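Hinard Residence Services
Household Guidance: Care of Bedding in Furnished Apartments

Updated Tuesday, May 25, 2021

The following guidance applies to residents of the Grekden and Zamton buildings. It covers the washing, drying and storage of sheets, comforters, bedspreads and mattress protectors supplied with the apartment. Residents who use their own bedding may find it useful as well.

Sheets and pillowcases

Sheets and pillowcases should be washed once a week. Wash light and dark colors separately for the first few washes, as deep reds, browns and navy blues are the most likely to release dye. Close zippers and buttons before loading the machine. Fitted sheets tend to wrap themselves around smaller items, and pillowcases caught inside them often come out still soapy. Wash fitted sheets in a separate load where possible, or stop the machine once during the cycle and untangle the contents.

Use the amount of detergent stated on the package for the size of the load. Too much detergent leaves cotton stiff and may irritate the skin. Liquid fabric softener should not be used on mattress protectors or on anything with a waterproof backing.

Comforters and quilted bedspreads

Check the sewn-in label before washing. Items marked for dry cleaning only may be left at the service desk in the Grekden lobby. All others may be washed in the large front-loading machines on the ground floor. The machines inside the apartments are too small for a full-size comforter, and damage caused by overloading will be charged to the resident.

Quilted pieces should be washed in cold or lukewarm water on a gentle cycle. Look over the stitching first. A loose thread in a quilted pattern should be tied off and trimmed, never pulled, and any open seam should be closed by hand before the piece goes into the water. Printed bedspreads keep their color longer when they are washed inside out or folded with the printed side inward.

Tumble dry on low heat. Comforters should be taken out every 20 to 30 minutes, shaken well and turned. A filling that feels dry on the surface may still be damp in the middle, and a damp comforter placed in a closet will develop an odor that is difficult to remove.

Stains

Treat stains as soon as they are noticed. Blot with a clean white cloth, working from the outside of the mark toward the center. Cold water is suitable for blood and milk. Coffee and tea respond well to a mixture of one part white vinegar to two parts water. Chlorine bleach must not be used on any printed or colored item. Do not place a stained article in the dryer until the mark is fully gone.

Airing and making the bed

Fold the top covers back on rising and leave the bed open for 30 minutes before making it. Mattresses should be turned head to foot every three months. Leather and imitation leather headboards need only a soft dry cloth; furniture polish may transfer to the pillows.

Folding and storage

The bed is the most convenient surface for folding. Smooth the item flat, bring the long edges together, and fold in thirds to fit the width of the shelf. Keep dark cloths in a separate stack from white ones. Wool blankets and heavier covers may be placed in the Bashir storage bags provided in each hall closet. Bags should be closed loosely and kept off the floor.

Replacement bedding may be requested from the service desk until 7 p.m. The annual exchange of worn comforters takes place in July, and notices will be posted in both lobbies beforehand.

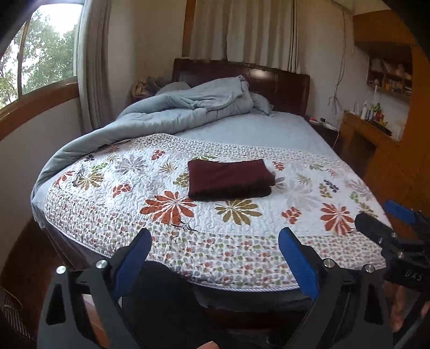

Items for exchange should be clean, fully dry and folded, with the apartment number attached on a paper tag.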